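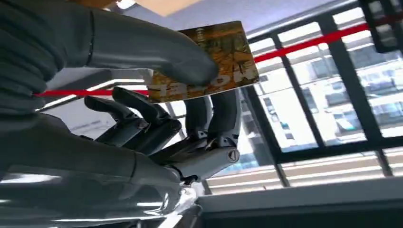 4.2 Open-Day Demonstration

The public demonstration was held at the Lirnstead site on 2026-08-16 as part of the open day organized with the Gevville group. Its purpose was to observe how visitors with no technical background respond to a hand that handles thin, flat objects at close range. Attendance at the station, taken from the entry list, was 258. Visitors were admitted in groups of up to 30, and each group received the same short spoken introduction from Nele Claeys before the hand was started.

Printed cards were chosen as the main object. A card is familiar to everyone, and it makes small errors of grip easy to see from a distance. The hand held the card with the thumb on the top face and the fingers underneath. Early trials at Kuzmenko had used a grip on the edges only, and this was dropped after cards bent under load. The controller (Skundeo, second release) ran with the same settings used in Section 3, except that closing speed was reduced for public operation.

Parts of the floor were marked with yellow tape. Staff were instructed to pause the arm whenever a visitor stepped over a marked line, and to resume only on a spoken signal from the operator. Between card trials the hand was also shown in other postures, including one with a single finger extended and others curled (Figure 6). Several groups read this posture as pointing, although it had been included only to show that the fingers could be positioned separately. We return to this reading in Section 5.
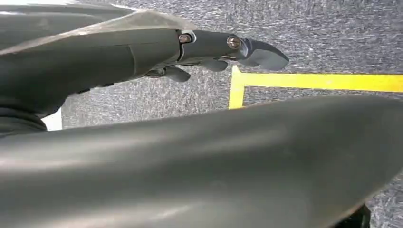
Figure 6. Hand with one finger extended above the carpet, near a corner of the yellow floor tape.

Written comments were collected at the exit on plain slips, with a limit of 200 words. Most comments concerned speed, which many visitors found slower than they had expected. A smaller group asked how firmly the card was held and whether the same grip would be safe on a person's fingers. No force readings were displayed during the sessions, and the introduction did not address the point. The November session will include a short explanation of grip force before the first trial.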